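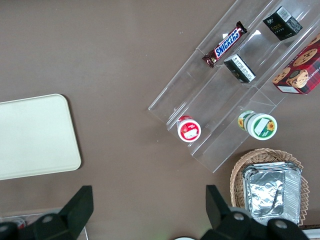

Does a Tiered Stand Sell More Snacks? Peltia Kiosk Project, Final Report
Submitted 2017-10-23

1. Background

The supplier handbook from Waradance claims that small packaged snacks sell better from a tiered stand than from a flat counter. Our course reader repeats the claim and gives no source. We wanted to see if it held up at the Peltia kiosk, where candy bars, shortbread and boxed items share one clear acrylic stand.

2. Method

We logged sales over 26 opening days, half with the stand and half with the same goods laid flat. The log has 1,043 sales. Prices stayed the same. We did not control for weather, exam weeks or who was at the register, and any of these could matter more than the stand.

3. Results

Stand days came out slightly ahead. Take away the two busiest days and the lead is gone. Candy bars sold the same either way. Boxed items did a little better on the stand, but they also sat closer to the register, so we can't say what caused it.

The handbook also says sandwiches look fresher in a basket. We tried this for a short time only.

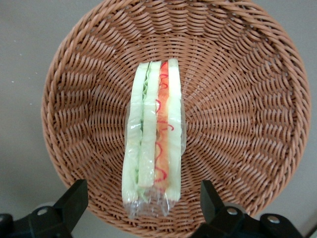
Figure 2. Wrapped sandwich in the round woven basket.

Customers we asked said the basket looked nice. Saying so costs them nothing, and sandwich sales did not move.

4. Discussion

We would not advise Peltia to buy a second stand on these numbers. The see-through tiers do save counter space, and that may be reason enough to keep the one it has. A repeat in December, with the boxed items moved away from the register, would be a fairer test.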